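작업 노트: 냉장고 문 열기, 시뮬레이션 쪽
2024년 8월 11일 | 작성: 공방 로봇팔 담당

지난번에 남긴 문제부터. Punon 팔의 손목 관절이 문을 당기는 도중에 한계각에 걸리던 건은 손목 문제가 아니었다. 받침 위치가 냉장고에 너무 가까웠다. 받침을 144mm 뒤로 빼고 같은 궤적을 돌리니 한계각 경고가 사라졌다. 대신 팔꿈치가 많이 펴져서 끝에서 힘이 약해진다. 실물에서는 이게 더 걱정이다.

오늘 바꾼 것.
- 문 경첩 마찰값 올림. 전에는 살짝만 건드려도 문이 끝까지 돌아가 버렸다.
- 고무 패킹의 초기 저항을 스프링으로 흉내 냄. 값은 공방 냉장고에 손저울을 걸어 당겨 보고 정했다. 세 번 당긴 평균인데 편차가 커서 믿을 만하지는 않다.
- 그리퍼 손가락 충돌 형상을 상자 두 개로 단순화. 원래 메시로는 한 번 도는 데 너무 오래 걸림.
- Gonitz 제어 보드 쪽 통신 주기는 그대로 둠. 건드리지 말 것.

저녁까지 57회 돌렸고 그중 16회 실패. 실패는 거의 다 손가락이 문 모서리에서 미끄러지는 경우다. 손가락 폭에 비해 모서리를 무는 깊이가 얕다. 접근 각도를 조금 틀면 나아지는데, 많이 틀면 이번에는 팔뚝이 아래 서랍 쪽으로 내려와 간섭 경고가 뜬다. 로그는 2,626줄 넘게 쌓였고 아직 절반밖에 못 읽었다. 파일은 공용 폴더 Jisach 아래에 있다.
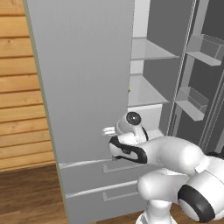 Đỗ 공방, 3월 시작분에서 이어짐

문이 조금 열린 상태에서 손가락을 세로 모서리에 대는 자세다. 높이는 문 중간쯤. 여기서 옆으로 밀어 여는 방식과 모서리를 물고 당기는 방식을 둘 다 시험 중이고, 지금은 미는 쪽이 결과가 낫다. 오른쪽 문은 열어 둔 채로 고정했다. 문 안쪽 선반통도 충돌 검사에 넣어야 하는데 아직 빠져 있다.

다음에 할 일: 선반통 충돌 형상 추가, 서랍 손잡이 홈 치수 다시 재기, 실물 손가락 끝에 붙일 고무 두께 두 종류 주문. 서랍 열기는 문이 안정되고 나서 시작한다.

댓글 3
ㄴ 마찰값 몇으로 했는지도 적어 주세요. 제 쪽 모델은 아직 문이 휙 돌아갑니다.
ㄴ 설정 파일에 주석으로 넣어 뒀습니다. 패킹 스프링 바로 아랫줄이요.
ㄴ 고무는 얇은 것부터 써 보세요. 두꺼운 건 저번에 밀려서 떨어졌어요.

문의: 공방 게시판 쪽지 | © 2024 Đỗ 공방 | 맨 위로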